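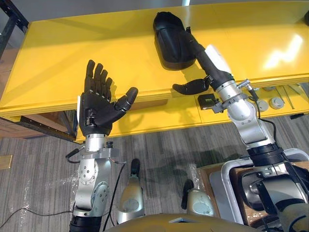 Notebook, parts corner. Sunday, afternoon.

Continued from the last page. The question is still how we shall keep the black mouldings so that they do not get scratched before the surface check. Zuswood has sent us the second lot, and I have put the delivery note in the red folder. The note says 300 pieces, for the whole order and not for this lot only. Please do not write 300 on the shelf card, as I did on Friday and had to correct.

I worked at the yellow table. I like this table for black parts, since a scratch or a bit of dust is easy to find when the part is laid against the colour. The glare is a problem in the afternoon. With the light coming low over the gloss, the surface gives a white patch, and a part which lies in it looks better than it is. So I turn each part once and look again from the other side. It takes longer but I trust the result more.

Rule for laying down: never two parts touching. If they are laid near to each other, the hollow sides must not meet, for the raised lip of one can mark the other. Malathi asked whether a felt sheet on the table would be good. I tried felt in November. It sheds, and the fibres go into the groove, and then one must clean the groove with a dry brush. I prefer the bare top, wiped before each session. 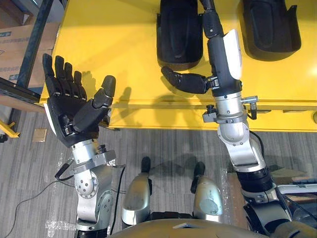

Přemysl Kubíček wrote in the margin that he would not trust the bare top either, because one grain of grit under a moulding does more harm than any amount of felt fluff, and he would like a thin silicone mat in a light colour. I have no argument against this. Fokov sells such mats by the metre and I will ask for a sample. Until it comes, we wipe.

Now the bin. At first I put the parts directly on the plastic floor and they slid when the bin was carried. Now there is flattened cardboard inside, and it holds them much better.

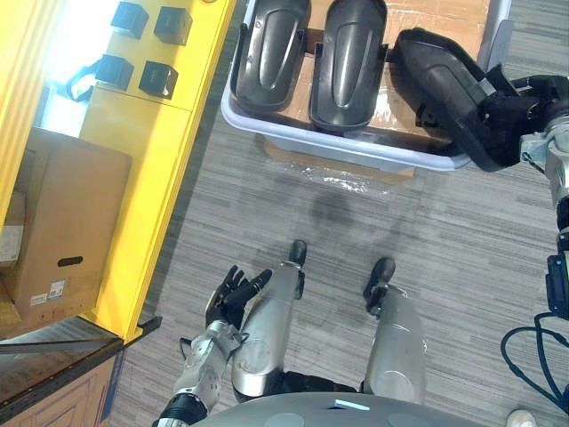

The cardboard should be cut a little larger than the floor, so that it stands up at the walls also. When it becomes soft at the corners, change it. Do not use the printed side upwards, the ink can rub off on the parts.

Small black cubes stay on the yellow surface, away from the mouldings. They have sharp edges and I do not want them in the same bin.

Still to do:
Ask Fokov for the mat sample.
New shelf card, with the lot number 692 and without the 300.
Find out from Tharun if the clips at the sides may be pressed when lifting. I lift by the ends for now.

Stopped at 5, table wiped.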